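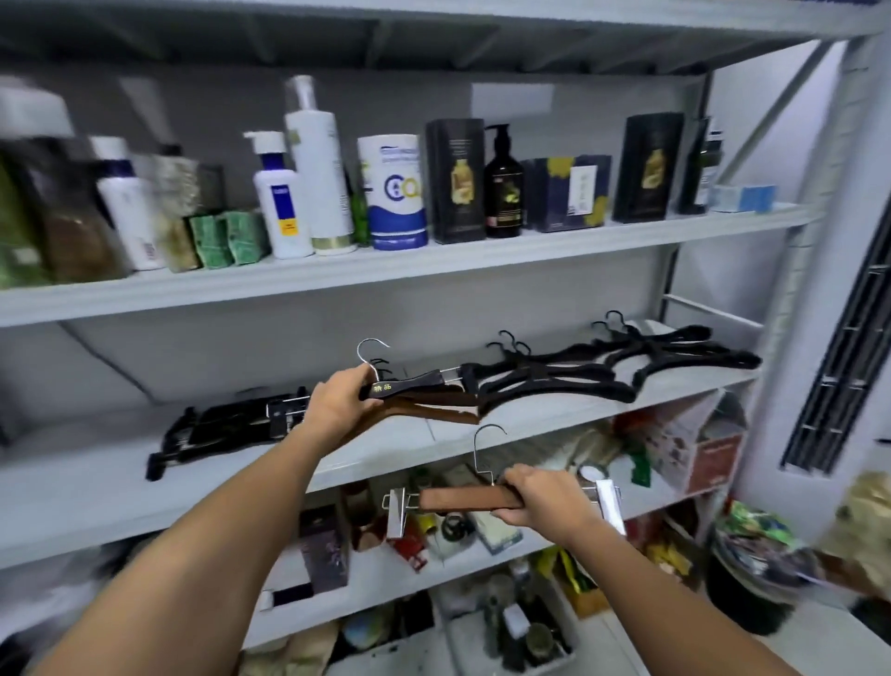

Nedside Household Words

A word list and a collection of short texts about things in the home, for people who make learning material or spelling tools. Version of January 2024.

What is in it

The collection has 27 files. Each file covers one topic, for example the kitchen, the wardrobe, washing, small repairs, or letters and bills. The file names are the topic names in small letters, with a hyphen in place of a space.

Inside a file you find two parts. The first part is the word list, one word on each line, followed by a tab and a short explanation. The second part begins after an empty line and contains the short texts. No text is longer than 23 lines, so that it can be printed on one page in a large letter size.

Where the words come from

The first words were collected in an evening language course in Sirville. The learners wrote down what they wanted to say at home and could not say. Later we added words from the old Hubmann household dictionary, which the publisher allowed us to use for this purpose. We took only the headwords from it and wrote all explanations new.

The texts were written by 3 teachers of the course. They were asked to use each word of the list at least one time. You will notice that this makes some texts a little strange. The text about the wardrobe has a man who owns many more coats than a normal person.

Spelling

We use American spelling. In the first version both "color" and "colour" were present, and this gave problems to everyone who used the list for a spelling tool. It was repaired in May. If you still find a British form, please report it.

Words made of two parts were difficult for us. We write "dishcloth" and "bookshelf" as one word, but "coat hanger" and "shoe rack" as two. Where the dictionaries did not agree, we took the form which the teachers use on the blackboard. The file compounds.txt has all these decisions, and it is not counted as a topic file.

Plurals are given only if they are irregular, like "knife, knives". Words that are used only in the plural, such as "scissors", have the mark pl after the word.

How to use it

All files are plain text in UTF-8. There is no program to install. If you open the files in a spreadsheet, choose the tab as separator and switch off the automatic correction. Otherwise the spreadsheet changes some of the short words at the beginning of a cell into capital letters.

The texts refer only to words in their own file or in the file basics.txt. For a beginner group we recommend to start with basics.txt and then take the topics in any order.

Known problems

The file garden.txt is weak. It has only 30 words and the explanations were made in a hurry.

Some explanations use a word that is harder than the word they explain. "Colander" is the worst case.

The texts show the life in a small town with a cold winter. Learners in Bedden told us that the pages about heating and snow boots were not useful to them. We did not yet write other texts.

There is no information about pronunciation. It was planned, but we could not agree on a system of signs.

License

You may copy, change and print the files, also in a book that is sold, if you write "Nedside Household Words" somewhere in it. The scanned worksheets in the folder old are not included in this permission, and we ask you not to put them on other sites.

Corrections

Please send one correction per message, with the name of the file and the number of the line. Suggestions for new topics are also welcome, but we can add them only when a teacher has time to write the texts. The next topic will be the bathroom, which at this moment is divided between washing.txt and basics.txt.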